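Peltar grasp planner, release checklist
Inspector: Idun Lie
Date: 20/07/2019

1. Emergency stop cuts finger drive from any planner state. Pass.

2. Force limit held in the controller, not only in the planner config. Fail. Jelle Dierckx says the config is never edited on site. I have seen it edited on site.

3. Stale pose rejected after 500 ms. Pass on replay. I would like to see it with the network loaded.

4. Cloth grasps: fold is separated from the bedding before lift. Open, see below.

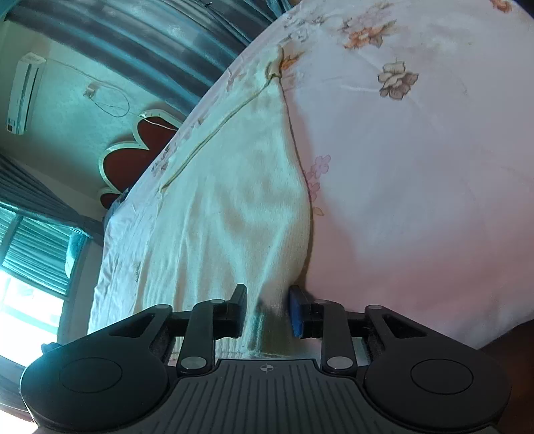 Item 4. Fold of white fabric between the fingers, floral sheet beneath.

The log labels grasps like this "stable" at 0.9 and up. Stable by what measure? White cloth beside white bedding is where I trust the segmentation least, and the 2,173 replayed grasps were scored by the same model that picked them. Xiuying Xiong to have 6 batches labeled by hand.

5. Rollback to the March build. Not tried. "Should work" is not a result.

Release: held on items 2, 4 and 5.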